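One tub for everything

I have a drawer in my kitchen that won't open past halfway. It came with the house, a Skoren unit with soft-close runners and a divider insert that cost extra, and the insert is what jams. There are slots for things I don't own and none for the things I do.

So for the past year I've been keeping most of what comes in and out of the house in one plain grey tub on the table. Drink bottles, a capsicum, whatever else is on its way to the fridge or the car. No lid and no compartments. My neighbour Zewditu Belay thinks this is giving up. She has labelled baskets in her pantry and I've never seen her hunt for anything.

My argument is that sorting takes time and most households don't have it at the moment they need it. At half past seven in the morning I want to reach in and pull out a water bottle. I don't want to remember which basket bottles live in, or whether the kids put it in the other one. If I can see it from above, I've found it.

Colour does a lot of the work. We stopped buying clear and white bottles and went to strong colours, and the arguments about whose was whose mostly stopped. Bottles also do better lying down in a tub than standing in a cupboard, where one knock takes out the row. They roll a bit, but they stop at the wall.

People object that a tub gets scratched and looks rough on the table. It does. A scuffed tub still holds things, and I've stopped worrying about the marks in a way I never managed with the good Ridolholm trays, which I ended up keeping in a cupboard so they wouldn't get damaged.

There are limits. Soft fruit goes in last or it gets squashed. Anything with a loose cap has to be checked. If the tub is full enough that I have to dig, it's too full, and I empty it that night.

I'll sort out the drawer in September, probably by taking the insert out and throwing it away. Zewditu has already asked if she can have it.

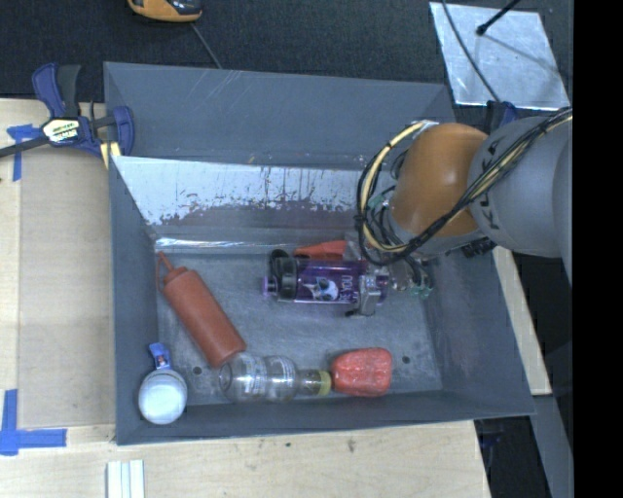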